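Polard FAQ

Last updated August 31, 2023

I write and look after Polard, a small grasp planner that runs off a wrist camera. Most of what's below comes from my inbox, so if your question isn't covered, send it along and it'll probably end up on this page!

What does Polard do?

It takes wrist camera images, looks for things worth grabbing, and hands a short list of grasp poses to your motion planner. It doesn't move the arm. I run it with Orholm for the motion side, but anything that accepts a pose and a gripper width will do.

Do I need a depth camera?

Nope. Plain color is fine. If you have depth, turn it on in the config and the ranking gets better, especially with shiny stuff.

Why do I get zero grasps when there's clearly something in view?

Nine times out of ten it's the border rule. Polard throws out any candidate within 32 pixels of the image edge, because it can't tell where the object ends and I don't want it guessing a center. Washed-out views make this worse – the rest of the picture has hardly any contrast, so the one thing with a crisp outline is also the one thing the rule drops.

My favorite test image for this is mostly pale gray haze, with the end of a small piece of wood poking in at the left side. The orange-tan top has a nice sharp corner, and the reddish-brown part under it goes soft and fades out. The detector can find that corner, but there's no telling how far the wood carries on to the left.
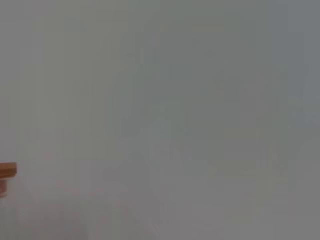
Can I turn the border rule off?

Sure, set edge_margin to 0. What I'd do first, though, is switch on recenter. Instead of returning an empty list, Polard then asks your planner for a small sideways move toward the clipped object and looks again. It gives up after 2 tries by default (you can raise that, but please keep an eye on your joint limits).

How do I know if my images are too flat?

Run the contrast check that comes with the Fang viewer. It prints a score for each tile, so you can see whether the whole view is weak or just one patch. Exposure is the first thing to play with, then your lights.

Is there a test set?

Yes, 728 images, in the Devberg folder of the repo. The hazy ones are all in there, and I'm always happy to get more. I'm hoping to have a proper labeling guide out in January.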